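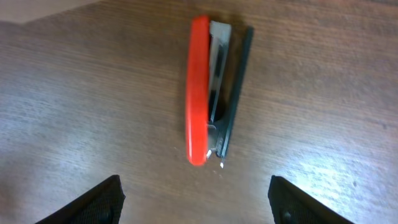 Skincare shop Plukulen to open second branch in Rakstead

Independent skincare shop Plukulen is to open a second branch in Rakstead in the new year, taking over the former shoe repair unit on Skinner Row.

The business was started by Hanne Rantala, who began selling face balms and clay masks from a market stall before moving into her first shop in Helalside. The new branch will stock the full range, including the oat cleanser and the overnight lip mask, and will have a treatment room at the back for facials and brow tinting.

Seven jobs are being created, four of them full time. Natalie Whitlock, who has managed the Helalside shop for three years, will run the Rakstead branch. Applications for the remaining posts closed in November and interviews have finished.

"We had a lot of customers coming over on the bus from Rakstead and asking when we would open nearer to them," Ms Rantala said. "The unit is a good size and it has a proper sink in the back, so we took it."

The shop will also run a refill counter, where customers can bring back empty jars and bottles and have them filled with cleanser, body lotion or hand cream. The Helalside counter filled 795 containers in November, its busiest month so far. Refills cost less than a new jar, although the eye cream and the vitamin C serum are left out because they do not keep well once opened.

Trevor Treloar, who owns the building, said the unit had been empty for 91 days. Work on the floor and lighting is under way and a new sign has been approved.

A members' scheme used in Helalside will carry over to the new branch. It has 725 people signed up and gives them a free sample sachet with each purchase, along with first pick of appointments.

Howard Hulme, who runs the barber's next door, said he was pleased to see the shop let again. "It brings people down this end of the street," he said.

Bookings for the treatment room can be made at the Helalside shop or by phone. An opening date will be put up in the window once the fitting work is complete.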